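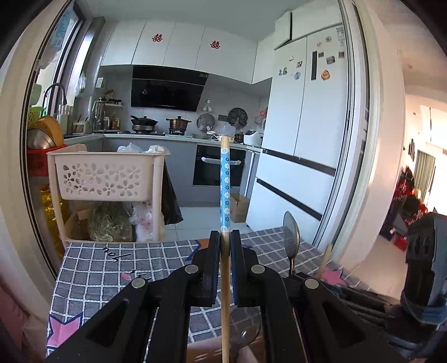 Manuela Santoro

Old tablets come to the kitchen to retire. Ours is a Sellov, bought for the living room, demoted to the bedroom, and now leaning on the bread box with a crack across one corner and a battery that considers 40 percent a good time to lie down. It shows recipes, runs the timers, plays the radio and holds the shopping list, and for all that it gets treated about as well as the can opener.

These are the tips I've collected for keeping a kitchen tablet or a hand-me-down phone useful. They're written for Android, which is what lives on my counter. Menus move around from one maker to the next, so if a setting isn't where I say it is, pull down on the Settings screen until you get a search box and type the word in.

Before it goes on the counter

Take the old life off it first. A tablet that spent four years on someone's nightstand has opinions, accounts and a great many games. You can delete these one by one for an evening, or you can do a factory reset and be finished before the pasta water boils. Copy off the photos you want. Sign out of the accounts, then reset, in that order, or you may find it demanding the password of whoever had it last. I once had to call my cousin Rosalba in the middle of her dinner for a password that was, in the end, the name of her dog with a capital letter.

When it comes back up, make a plain new account for the kitchen and leave your bank, your work mail and your real photo library out of it. Anyone who comes in for a glass of water can read that screen. It's also at the height of a seven-year-old.

Run all the updates once. After that, check what the maker still supports. If the last security update is a couple of birthdays back, the tablet can go on being a recipe reader, but it shouldn't be where you type a card number to order flour.

Apps: fewer than you think

My rule is one screen of icons with no folders. Recipes, timer, radio, list, calendar, browser. If something new goes on, something old comes off. I break this every December and regret it by New Year's.

Things to take off or switch off:

Any weather app that came with the tablet and wants to tell you about the weather.
The second browser. Also the third.
Whatever calls itself a cleaner, booster or speed master. A device with too little memory isn't helped by one more thing running in it, and most of them spend their time showing ads for other boosters.
Games belonging to visiting nephews.
Apps that can't be removed can usually be disabled. Long-press the icon, tap App info, then Disable. They sulk in the list in gray but they stop running.

Get apps from the store that's already on the device. I know there are sites that offer the same thing, full version, 100 percent free, with eleven green buttons that say Download. My neighbor Gervásio used one of those to get a paid unit converter without paying for it. He now knows how many milliliters are in a cup, and his phone opens a casino page whenever he unlocks it.

Out of room

Sooner or later the tablet will tell you storage is almost full, generally while you've got both hands in a chicken. Go to Settings, Storage, and look at what's on top.

Mine turned out to be my recipe app, which had been saving a full-size copy of every picture on every recipe I'd ever glanced at. That came to 598 MB, most of it cake. Open the app's info page, tap Storage, and choose Clear cache. Leave Clear data alone unless you're ready to sign in again and possibly lose what you've saved. The two buttons sit next to each other, which I'd like to discuss with someone.

Photos come next. When I reset the Sellov there were 2489 of them on it, and the great majority were screenshots. If you take screenshots of recipes (I do, I have no plans to stop), make a habit of moving the keepers into one album and dumping the rest on the first of the month. Look in the Downloads folder while you're at it. It's where manuals, menus from closed restaurants and four copies of the same coupon go.

If there's a slot for a memory card, use it for music and pictures. I wouldn't move apps onto it. They get slow and then they get strange.

Battery and charging

A tablet that sits on the charger all day and night is a tablet whose battery will eventually swell. Look at the back now and then. If the case is bulging or the screen is lifting at an edge, stop using it, unplug it, don't press on it, and take it to a place that accepts batteries. It doesn't go in the trash and it doesn't go in the drawer with the birthday candles.

For ordinary wear:

See if there's a battery protection setting that stops the charge at 80 or 85 percent. Turn it on.
No such setting? Put the charger on a cheap plug-in timer, a couple of hours in the morning. I use the one from the Christmas lights, which is idle most of the year anyway.
Drop the brightness. Kitchens are bright in the daytime and you'll be tempted to match them, but halfway is plenty for reading "fold gently."
Turn off location, Bluetooth if you don't use a speaker, and vibration. A tablet doesn't need to buzz. It frightens the spoons.
Keep it off the stove side, away from the toaster, and out of the sun on the windowsill. Heat does more harm to a battery than age.

The screen that keeps going dark

Everybody's complaint, mine too. You read "add the eggs one at a time," add one egg, and the screen is black. You wake it up with your elbow.

Go to Display, then Screen timeout, and set it to the longest it offers. Some recipe apps have their own cook mode that keeps the page lit while it's open, and that's the better option if you have it. Just remember to back out of the page afterward.

Turn off the PIN if the kitchen account has nothing in it worth protecting. If it does, see the first section again.

For floury hands, a knuckle works as well as a fingertip. So does voice, some of the time. I asked ours to set a timer for the lentils and it offered to call a Linda. I don't know a Linda.

Timers

The timer that comes with the clock is fine for one pot. For several, get something that lets you name them. I use Ukico, mainly for the big numbers, and I have mine labeled RICE, OVEN and OTHER, with OTHER being where the disasters happen.

Check two things with any timer app. First, turn the alarm volume up separately from the media volume. They're different sliders, and having the radio loud proves nothing. Second, go into the app's battery setting and choose Unrestricted or Don't optimize, however your tablet puts it. Otherwise the system may decide to save power by putting your timer to sleep, and you'll learn about it from the smoke alarm.

Test it with a one-minute timer and the screen off before you trust it with a roast.

The shared list

We keep the shopping list in a notes app that everyone in the house can edit. It cut down on duplicate mustard. It also introduced entries like "the good one" and "NOT that cheese," added by persons who then can't be reached. Ask for brand and size. You won't get it.

Pin the list to the home screen as a widget so it's there without opening anything. Mute its notifications on your own phone or you'll be told about dish soap during meetings.

Cleaning

Power it off first. A soft cloth, barely damp, then a dry one. No window cleaner, no scouring pad, no spraying anything straight at the screen. Dough in the speaker holes comes out with a dry, soft toothbrush once it has hardened. Leave the charging port to a wooden toothpick and a light touch, with the thing still off.

A zip-top bag over the whole tablet will get you through jam season. The touch screen works right through the plastic. It looks terrible and I recommend it.

If it still crawls

Restart it. I mean a real restart, once a week, not the button on the side that only puts the screen out. If that doesn't help, reset it again and put back half of what you had. And if it's still thinking about your tap while the onions burn, let it be a radio. Mine has one more move left in it after the kitchen, to the shelf over the washing machine, and the shelf's already cleared.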